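Helpers wanted for the Stevari build

We're putting together a home robot arm at the Sakerow shared workshop and we'd love up to 4 more people! Kojo Ofori does the wiring, Zuweira Bawa writes the control code, and both are happy to teach.

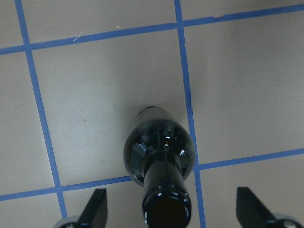
Grasping is where we need the most hands. You'd set out objects, run the arm and log every try. Shiny dark things like the bottle lying across the blue tape are our favorite headache right now, so patience helps a lot. No experience needed.

Sessions run through December. Ask for Zuweira at bench 31.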